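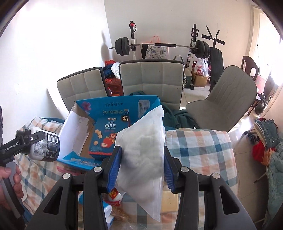
The jar, the bag, the blue carton.

11th February

Up too early again. Kitchen floor like ice, the heating doesn't come on till half past and I refuse to touch the timer because last time I touched the timer we had no hot water for two days. Porridge. Burnt the bottom of it. Ate it anyway standing up.

Must write this quickly, bus at twenty past and I have not found my other boot.

So. The choir. I said I would put it all down while I still remember the order of things and I've put it off for a week, and now it's all gone soft in my head. We have lost the hall. Not lost for good, possibly, but lost for the spring, because the roof over the stage end has been letting water in since before Christmas and the man who came to look at it sucked his teeth and said May at the earliest. May! The concert is in May. We have 80 tickets promised already, mostly to people's mothers.

Went round to Decha's last night to talk it over. Decha Thongdee is the only one of us who can read a lease. He had the whole thing spread over the table and kept putting his cup down on it. His view is that we don't owe a penny for the weeks we can't get in, and that we should say so in writing, nicely. My view is that if we say so in writing, however nicely, they'll give our evening to the badminton. We went back and forth. He made rice soup with ginger and an egg in it and I had two bowls, and after that I was less worried about the badminton.

Places we could go instead -

The school. Big enough, horrible echo, smells of plimsolls. You have to be out by nine on the dot.

The room over Filo. Lovely people downstairs but the coffee machine goes off in all the quiet bits, and the stairs are no good for half the altos. Also we'd never fit everyone, even with the basses on the landing.

St Anne's. Cold. Free though. And an organ that works, mostly, if you leave the low stops alone.

I'm for St Anne's. Decha is for the school. Neither of us has asked anybody else yet, which is typical of us, and there will be a row.

LATER

Found boot. Was behind the washing basket. Missed bus. Got the next one, stood all the way next to a boy eating crisps at eight in the morning, salt and vinegar, whole top deck stank of it.

Work was work. Did the post, did the thing with the stamps. Ate my lunch in the stock room with my coat on and went through the music instead of talking to people. The second half is too long. I've known it since the autumn and not said. We've got the Zirketti pieces, all three of them, and they're pretty but they are the same piece three times, and by the third one the tenors have gone home in their minds. If I had my way we'd sing one of them and then go straight into the folk songs. But the Zirkettis are what Maureen picked and Maureen isn't well, so you can't exactly cross them out with her lying there.

Might ask her. She's not made of glass. She'd probably say oh thank God.

Wrote to the council in my break, about the roof. Three goes at it. First one sounded rude, second one sounded like I was begging, third one I just put the facts. Said how long the choir has been going, said how many of us, said we'd be grateful for a date. Forgot to sign it. Had to open the envelope again and now it's got tape on the back, so that's us looking very professional.

Also rang about the piano. If we go to St Anne's we don't need to move it, but then it sits in the wet all spring under a tarpaulin, and it's not a good piano but it's the only one we've got. Moving it costs 204 pounds. There and back is double, the man said, as if I might think it came back on its own. We've got 600 in the account, or did have when I last looked, and the music hire has to come out of that and the biscuits. I said I'd ring him back. I shan't enjoy ringing him back.

Raining when I came out. Walked to the butcher, shut. Walked to the other butcher. Sausages.

EVENING

Practice tonight was in Jean's front room, sopranos and altos only, men next week. Ten past seven and people still coming in and doing their coats. Jean's dog under the piano stool the entire time and every top G it lifted its head up and looked at Pauline.

It was good though. I'd forgotten how good it can be when you're all squashed up and can hear the person next to you breathing. In the hall we stand miles apart and everyone's waiting for everyone else. Tonight we did the Ganow carol, the slow one, I know it's the wrong time of year but it's good for tuning, and the first time through it was a mess and the second time it went right through the floor. Nobody spoke after. Then Jean said well, and put the kettle on.

Told them about the hall at the tea stage. Thought it best with cake in their hands. Took it very well on the whole. Somebody asked would there be a refund on the subs and somebody else said oh for heaven's sake Brenda. Most of them are for St Anne's. The ones who aren't for St Anne's are worried about their feet, and I do understand that, I was at the christening there two winters ago and couldn't feel anything below the knee. Hot water bottles were mentioned. Pauline says her sister's choir all wear ski socks under their long skirts and you'd never know.

New girl came. Says she's a second alto. She's not, she's a soprano who's frightened. Lovely voice once she forgot we were there. Sat her beside Jean, who won't stand any nonsense, and by the end she was singing out. Didn't get her surname. Must get her surname. She's just moved into one of the flats on Nakpan Close, the ones with the little balconies, and doesn't know a soul. I said come to the men's one next week as well if you want, and went red, as that came out quite wrong.

Things to do, before I forget them

- ring piano man
- ring vicar (NOT before ten, his wife was very clear)
- ask Maureen about the Zirkettis, take grapes or similar
- Decha to write the lease letter and let me see it before it goes
- find out who has the other box of green folders. We should have more than we've got. Suspect the basses
- cough sweets
- new light bulb landing
- Tom's birthday, book token??

Tom rang while I was in the bath of course. Rang him back in a towel. He's fine, he's always fine, the job is fine, the flat is fine. The baby has 5 teeth and bit the health visitor. He wanted to know was I coming at Easter and I said if the concert's on I can't be away that near to it, and he went quiet, and I felt rotten. Said I'd come the weekend after. He said it's only a choir Mum. Didn't rise to it. Wanted to. It isn't only anything, it's the one evening in the week I don't look at the clock, and after his dad died it was those women who came round with the pies and didn't go on at me. But you can't say that on the phone in a towel.

Will go at Easter. Will go for two nights, and be back for the rehearsal. There's a train. If Jean can take the warm-up I needn't even rush.

Keep humming the carol. The alto line, which on its own is about three notes and drives you round the bend. Dah dah daaah dah. Did it all through the washing up.

Quick sum on the back of the gas bill. If we sell all the tickets, and take the piano nowhere, and St Anne's lets us have it for free like last time, we come out all right. If we pay the piano man both ways we've eaten most of what's in the account before anyone's opened their mouth. So that settles it really, tarpaulin it is, poor old thing. Decha can tell me if I've added up wrong. He usualy does.

Unless we raffled something. Pauline won a hamper once and never stopped talking about it. Could do a hamper. Could do the big tin, with shortbread in, and a bottle from Jean's cupboard, she has things in there from abroad that she'll never drink. Ask her when she's in a good mood, so after singing, before the dog's been out.

Past eleven now. Bulb on the landing definitely gone, came up the stairs by feel and stubbed my toe on the hoover that I left there so I'd remember to do the stairs. Didn't do the stairs.

Wind getting up. Thinking of the water coming in on that stage, and the curtains, which we only had cleaned in the autumn. Should have taken them down. Will ask for the key tomorow and get them down, take Decha for the ladder.

Set the alarm. Boots by the door this time, both of them.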